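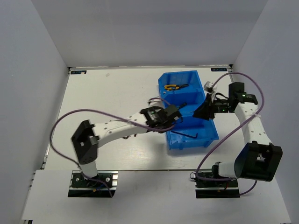 **PRESS RELEASE - for immediate use**

2022-10-24

**Dadside opens tool-sorting bench, asks town to empty its sheds**

Dadside, the repair and lending room on the upper floor of the old Ballero building, is opening a public sorting bench for hand tools. Doors open first week of November. Free to use, no booking.

The idea is simple. People have tools they don't use. Other people need them. Between the two sits a great heap of stuff in carrier bags, and somebody has to go through it.

Dadside took in 2,548 donated hand tools over the past year. Pliers, hex keys, screwdrivers, spanners, a lot of hammers. Most arrived mixed up and quite a few arrived in buckets. Until now the sorting was done on the floor of the back corridor after closing, which was slow and bad for the knees.

The new bench is a plain white top, with blue plastic bins. Pliers in one, hex keys in another, and so on down the line. The bins are open at the top, shallow enough to see what's in them, and can be lifted off and carried straight to the lending shelves when full.

"We tried drawers and we tried hooks," said Ankica Stojanović, who runs Dadside. "Drawers, people put things in and shut them and that was the last anyone saw of it. Hooks were fine for spanners and hopeless for hex keys. A bin is a bin. You look in, you see a pair of pliers, you put your pliers there."

Bins were supplied at cost by Pekell, the storage shop on the ring road. Pekell has also promised a second batch in the new year if the first lot get filled, which on present form they will.

**How it works**

Bring tools in. Wipe off the worst of the mud first please. Tip them on the corner of the bench, sort what you can, leave what you can't identify in the tray by the door. Wichai Nuchit is there every opening day and can put a name to most things.

Each visitor can borrow up to 5 tools at a time, for 16 days. Longer if you ring.

Broken tools are welcome but keep them seperate. Loose pivots and stiff jaws can usually be sorted out with some oil and patience. Cracked handles go to Kipchumba Mohamedi, who has a queue, so don't expect them back by Christmas.
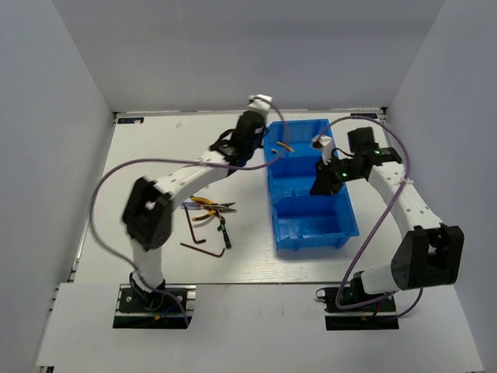 Space on the bench is limited and the room gets busy just after opening. If you have more than two full bags, phone ahead and we'll find you a quieter hour. Parking on the street is a pain, use the yard behind Ballero and come up in the goods lift.

**What's needed most**

- Hex keys, any size, singles fine. Complete sets are lovely but rare
- Pliers, all kinds, long nose especially
- Small flat screwdrivers
- Adjustable spanners that still adjust
- Tape measures, metric or both

**What's not needed**

- Claw hammers. Really. We have enough claw hammers
- Anything with a mains plug, we can't test them
- Paint, filler, half tubes of glue
- Saw blades with no wrapping on

**School sessions**

Onsri, the after-school club on Mill Lane, will be bringing its older group in for tool-naming and sorting mornings once the bench is open. Waraporn Khunthong, who leads the group, said the children had asked for it after a bike repair day in the summer.

"They wanted to know what everything was called. I didn't know half of it myself. I'd been calling them Allen keys and one of the boys put me right, then his gran put him right, and it went on from there. So we thought, go and ask the people with the tools."

Other clubs and schools can get in touch for dates. Small groups only. Gloves available in children's sizes but not many pairs, bring your own if you've got them.

**Help wanted**

Dadside is looking for more people to work the bench on opening days. A couple of hours at a time, tea provided. You don't need to know tools, you'll know them by the end of the first shift. Training is Wichai showing you round.

Also wanted: someone with a van, once a month, to collect from people who can't get into town. Fuel paid.

"The collecting is what we're worst at," said Stojanović. "We get calls from people clearing out a parent's garage and they've got no car and a whole wall of stuff. At the moment we say we'll see what we can do, and it takes weeks. I'd like to be able to give them a date there and then."

Donations of tools can be dropped off now, ahead of opening, at the ground floor desk in the Ballero building. Put your name on the bag if you want a thank-you card, leave it off if you don't.

**Notes for editors**

Dadside lends hand tools free to anyone living in the town. It takes no deposit. The name comes from the side of the first shed, where it was painted by a previous owner, no one knows why.

Interviews with Ankica Stojanović or Wichai Nuchit can be arranged, mornings are best. Photographers welcome during opening hours, please check in at the desk frist.

Press contact: Yurani Chambi, at the Dadside desk. Leave a message if there's no answer, she will ring back the same day.

ENDS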